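Über uns

Juli — von Fongchan Nilsuwan
3 Kommentare · 14-mal geteilt

Jimow bringt Robotern Handgriffe bei, indem Menschen sie vormachen: von Hand geführt oder per Fernsteuerung. Wir sind zu siebt und misstrauen den meisten Vorführvideos unserer Branche, die eigenen eingeschlossen. Ein gelungener Durchgang beweist wenig. Ab 50 Wiederholungen reden wir intern überhaupt erst von einer Aufgabe.

Für unser Projekt Elum hat Ovidiu Pop mit dem Team rund 1.850 Durchgänge aufgezeichnet, viele davon mit Wäsche. Ob das reicht, wissen wir nicht. Stoff verhält sich jedes Mal anders, und wer müde steuert, bringt dem Roboter auch die Müdigkeit bei. Montri Boonchu sortiert deshalb aus, oft mehr, als uns lieb ist.

Termine für den Haushaltsroboter nennen wir keine. Wer uns besucht, darf selbst steuern — die meisten fluchen nach wenigen Minuten an der ersten Wäscheklammer. 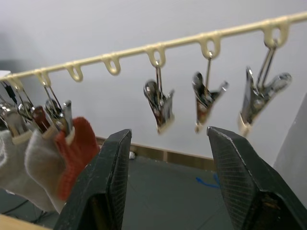
Besuche vereinbart Kwaku Quartey, möglichst vor 9 Uhr.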